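Birnesow Key and Lost Property Desk – progress report to the Jundine Fund
2019-05-14

Hello again from the back corridor at Birnesow! You asked us to keep these short and say how the money is going, so I'll start with the money. Of the 2,000 dollars you gave us, most has gone on the new counter, the storage drawers and a big box of split rings and tags. The drawers came from MacKinnon and one of them sticks, but they're swapping it.

The bigger job has been the keys themselves. When we took over the desk there were 17 bunches in a biscuit tin with no labels on any of them. We've now got 4 of those back to people in the building, and the rest have a number and a line in the book. I've asked everyone to put something bright on their rings – a tag, a charm, whatever they've got at home – so a bunch can be described over the phone. "Silver with a red thing on it" gets us a lot further than "my keys"! 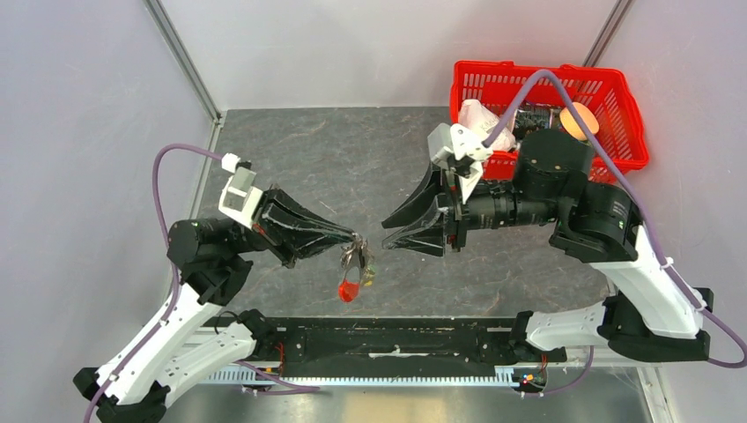 Keychain bunch with a red-orange tag and a small yellow-green charm.

Not everything has gone to plan. The Kudia site was meant to start sending us their found items each week, and so far we've had three envelopes, one of them empty. I'm going over there myself to sort out a proper drop box (we have enough left in the budget for one).

Between now and July I'd like to finish the book, get the drop box up and print the little cards that tell people where we are. If there's any money left after the cards I'll ask you before I spend it.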